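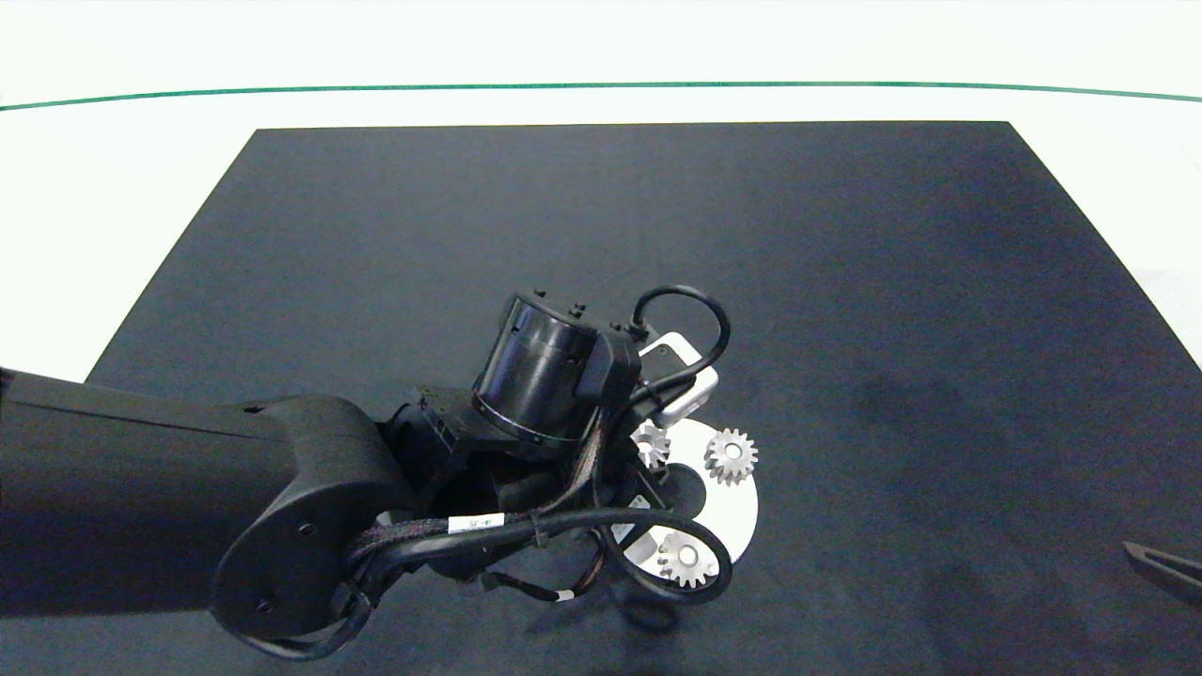

How much slack should I leave in the cables on a home-built robot arm?

Posted by Tatiana Polák

I'm building an arm from the Wurell plans in the shared workshop at Jostmont, and I've got as far as wiring it up properly. The joints all move and the gripper opens and closes when I tell it to, so I'm very pleased with myself, but the cables are a mess. I had them pulled in nice and tight with zip ties and it looked lovely until I turned the wrist all the way over and pulled a plug clean out of the Niso board. So then I went the other way and left loads of spare, and now it flops about and catches on whatever I'm trying to pick up.

Is there a normal amount to leave at each joint or do people just guess? The plans only say "route cables neatly", thanks for that. I'm going to be moving small parts from one place to another on a table, nothing heavy and nothing fast. I'd like to get it sorted before the open evening in June if I can, so I'm happy to redo the lot if that's what it takes.

Lihua Jin

Leave enough for the joint to reach both ends of its travel without the cable going straight, and then a little bit more. There isn't one number for it, it depends on how thick the cable is and how far it sits from the middle of the joint. The way I do it is with the power off and my hands. Take every tie off, move the joint to one end by hand (slowly, if your gearboxes let you), hold the cable where you want the next tie to go, then move to the other end and see what it does. If it goes taut you need more. If it makes a big droopy loop you need less, or you need to tie it somewhere else.

Where you tie it matters much more than how much you leave! Cable wants to bend or twist along a decent length and not all at one spot. On an elbow, put one tie well before the joint and one well after it, and let the loop stand out on the side away from the table. On a wrist that rotates it's a different thing altogether, as the cable has to wind up, so I leave a bigger loop there and have it come up over the top and down the other side. Going over the top is the bit that stopped mine catching on things. Mine used to hang underneath and it swept a whole tray of washers on to the floor, and I was finding them for weeks.

Do the wrist first, by the way, then work back towards the base. I went from the base outwards on my first one and every time I needed an extra bit at the end I had to undo everything behind it.

Other things I'd do while you've got it all apart:

Keep the motor cables and the camera lead (if you have one) in the same bundle only if you have to. My picture froze every time the gripper closed until I moved them apart.

Put a label on both ends of every cable. Bit of tape, a word in pen. You think you'll remember and you won't.

Screw a clamp down next to the board so that any tug lands on the clamp and the plug never feels it. This would have saved your Niso plug even with the cable too short.

Use hook and loop straps until you're certain, and zip ties at the very end. Don't do the ties up so hard that they bite in. You should be able to wiggle the cable a bit underneath.

Then leave it running a slow back-and-forth with nothing in the gripper while you have a cup of tea in the same room, and watch where it rubs. Braided sleeve is cheap and goes on anywhere you see a shiny patch starting.

gareth_in_the_shed

I just buy longer cables. Got mine from Lukáč, 40 cm ones in place of the short ones in the kit, never thought about it again. Bit of tape at the elbow. Been fine.

Tatiana Polák

Thank you both, this is so useful. I spent yesterday evening on it and did the wrist first like Lihua said, and oh, what a difference, the over-the-top loop clears everything now. Labels are on as well. I did find that my elbow loop touches the shoulder cover when the arm is folded right back, but I never need it to go back that far so I've set a limit in the software and I'm leaving it.

One follow-on, does ordinary wire wear out from being bent over and over? Somebody at the workshop told me I need special flexible stuff and it's a fair bit dearer.

Lihua Jin

It does eventually, and wire with a few thick strands goes a lot sooner than wire with many fine ones. Single solid core is the one to avoid completely on anything that moves. For a hobby arm I wouldn't buy the expensive cable for the whole thing, I'd buy it for the wrist and use what you've got for the rest. I did 3,000 wrist turns on the wire that came with mine (left a counter going in the program) before one of the signal lines started dropping out, and the break was right at the edge of a zip tie, which tells you I'd done it up too tight. The silicone-covered sort I swapped to is still in there.

If it ever starts misbehaving only in certain positions, suspect a cable before you suspect your code. I lost a whole weekend to that once. Hold the arm still, wiggle each cable gently near its ties with the program just reading the sensors, and see which one makes the numbers jump.

gareth_in_the_shed

ok fair enough, mine started doing that last month, the certain positions thing. Off to take the tape off and have a look.

Tatiana Polák

Good luck Gareth! I've ordered a length of the silicone stuff for the wrist and I'll put it in when it turns up. Marking this one as solved.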